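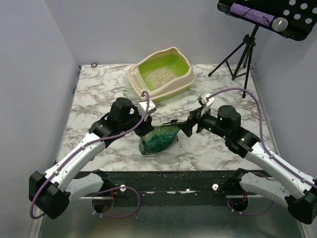

Hi, and welcome to Plullell! I'm the person behind the emails, the packing tape and most of the opinions about cat litter on this site.

I started out minding cats for neighbours in Masilela (keys under the pot plant, three pages of instructions, you know the sort) and what I noticed was how many lovely homes had one truly grim corner. The tray was too small, or wedged behind the washing machine, and the poor cat had made other arrangements. So I began turning up with a decent tray and a bag of fresh litter, and that little favour grew into a business.

These days I do litter set-ups and top-ups for homes all over Masilela and out as far as Rikent. We've done 3,769 visits so far, which I only know because I write every one in the same book!

My favourite trays have a high back and a dip at the front, so the kickers can kick and the older cats can still step in. I'm also very fond of a slotted panel at the entry – the litter that comes out on their paws drops through the slots and your floor stays cleaner. Colour is up to you. I'd have lime green in every room, but I'm told that's just me.

As for litter, I like a pale, plain granule with no perfume. Give it a good few centimetres, shake it level, and put the bag away somewhere dry with a clip on it.

Our Drotis shed is open for pick-ups most mornings, and you're welcome to bring your old tray along if you want to compare sizes. Just ring first, I'm often out on the road with the boot full.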